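How to Run a Robot Demonstration for an Open Day Crowd

By Celeste Medina

When we opened up the Flilano shop to visitors in May I had been showing our computer take-apart cell to engineers for quite a while, and I figured showing it to families and neighbors would be more of the same. It was a whole different afternoon! I've written down how we set it up now, partly for Emiliano Garrido, who takes over the tours next, and partly for anybody else who has a robot arm and a date on the calendar.

Start with the workpiece, and do it the evening before. We use an old desktop tower with the side panel off, laid on its side so the inside faces up at people. Pick one with some color in it. Blue latches and orange cables give you something to point to, and "the blue clip on the right" gets a whole row of heads turning the same way, where "the drive carrier" gets you polite nodding. Set the parts fixture to the left of the case, then walk to where your guests will stand and look from there. Crouch a little, too (half your guests may be under five feet tall).

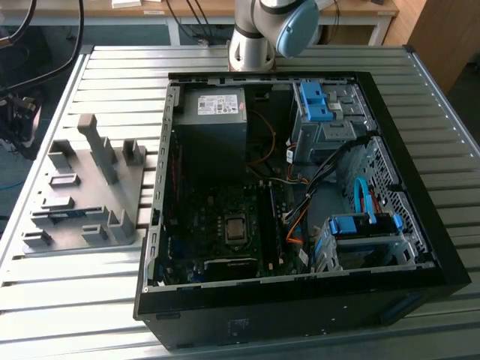
Skundier Workshop Notes, No. 726

Before the doors open, run the whole routine through at demonstration speed, which for us is a good deal slower than our normal setting. Cristóvão Cunha likes to run it twice, and I've come around to his way of thinking. Tape your line on the floor while the arm is moving, so you can see its full reach, and keep the emergency stop with the person who isn't talking. You can talk or you can watch the arm, and I have never met anyone who does both well.

Now for the talk itself. Let people look at the open computer first, with the arm parked, and ask what they recognize. Someone always knows the power supply, and someone's grandfather always knows everything. Take your time over this. Then say in one plain sentence what the arm is going to try, and start it.

Once it's moving, be quiet for a bit. I find this terribly hard, as my coworkers will tell you, but people want to watch the fingers come down over the board without me chattering across it. 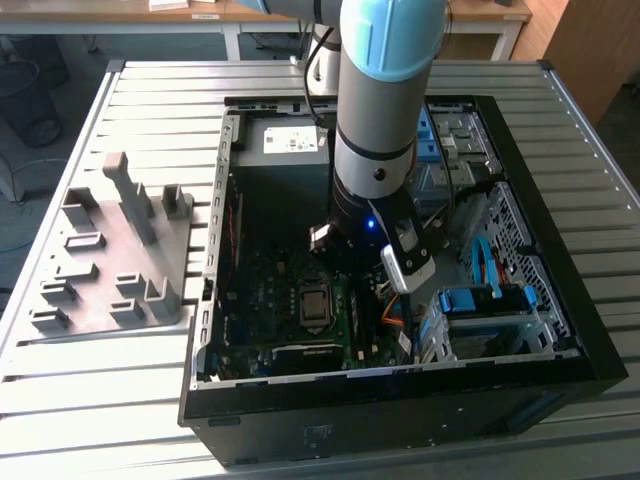 When you do start up again, keep it to what they can follow with their own eyes, and leave the software for whoever hangs back afterward with questions. There will be a few, and they're a joy. Graciela Pereyra kept a stool by the controller for them last time and ended up talking until well past five.

If a grasp misses, say so cheerfully, stop the arm, reset and go again. Our visitors liked the misses as much as anything.

Plan on groups of up to 12, and leave yourself a breather between them to put the tower back the way it was.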